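O robô que mora na lavanderia

A primeira coisa que a Nisreen Azar me pediu quando cheguei à oficina foi para tirar os sapatos. A segunda foi para segurar um parafuso M3 com os dentes enquanto ela procurava a chave. Começamos bem!

A Storndale ocupa os fundos de uma antiga loja de tintas: 4 bancadas, uma impressora 3D que ronca e uma lavanderia minúscula que virou o laboratório preferido da casa. É lá que ela monta o Imo, um robô de dois braços que um dia — palavras dela — vai cuidar da roupa suja sozinho. Eu, que deixo meia dentro do tambor até esquecer, fiquei interessadíssima.

O projeto começou em agosto, com um orçamento de 495 euros para peças novas (o resto veio de sucata e de favores, e eu não perguntei muito). Os dedos das garras já estão na terceira versão. Na primeira, a ponta era fina demais e escorregava em qualquer tecido mais liso. A segunda agarrava tão bem que não soltava mais. “Passei uma tarde inteira brigando com uma fronha”, contou ela, rindo, e me mostrou a caixa de dedos aposentados.

O que me pegou de surpresa foi saber que roupa é tão difícil. Uma caneca tem sempre a mesma forma, mas uma camiseta jogada num cesto muda a cada vez que alguém encosta nela. Por isso ela usa mais de uma câmera: uma olha a cena de cima, outra vai junto da garra e enxerga de pertinho o que os dedos vão encontrar. O caderno dela já registra 251 tentativas, com anotações do tipo “pegou a alça, larguei tudo e fui tomar café”.
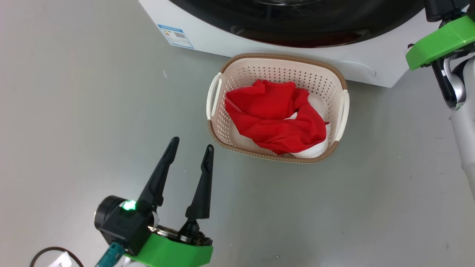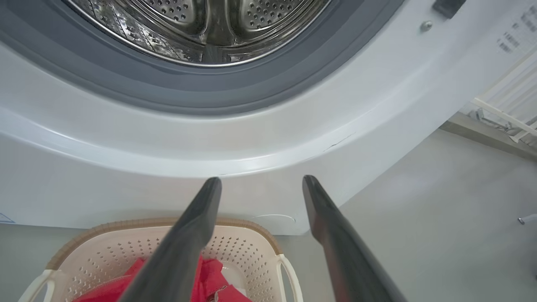 O cesto e a máquina, vistos por duas câmeras do Imo.

Perguntei quando o bicho fica pronto e ela fez uma careta. Antes disso quer refazer a passagem dos cabos, trocar um conector que vive dando mau contato e convencer o pessoal da oficina a não usar a máquina no horário dos testes (essa parte, pelo visto, é a mais complicada). Também falta decidir o que fazer com as meias, que ela proibiu até segunda ordem.

Fui embora já no escuro, com cheiro de amaciante no casaco e uma das garras velhas no bolso, presente da Nisreen. Está na minha estante, segurando um envelope.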